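Plellance Counter Cell, two-arm
Item 463-22

The Counter Cell is a white two-arm unit for handling cups at a kitchen-height counter. It ships with one gripper per arm, the Avus controller and a cell file for the Trilo simulator, so you can check reach and grip before changing the real unit.

Each gripper has a thin finger and a broad curved pad. Set grip force separately for left and right. Paper cups need a low setting — start at 20 percent and go up in small steps.
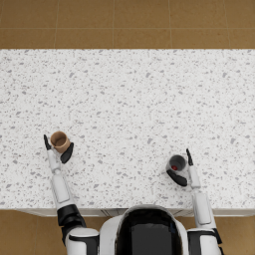
Care and adjustment

Wipe the finger pads with a damp cloth at the end of each shift. Park both arms and switch off the controller first. Do not use solvent on the black joint sections.

Check wrist alignment after around 745 hours of running, or any time a pad has been replaced. Save the new offsets in Avus, then load them into the Trilo file — the two do not sync on their own.

Spare parts

Finger pads are sold in pairs, left and right. Order through Chacko Parts and quote the item number.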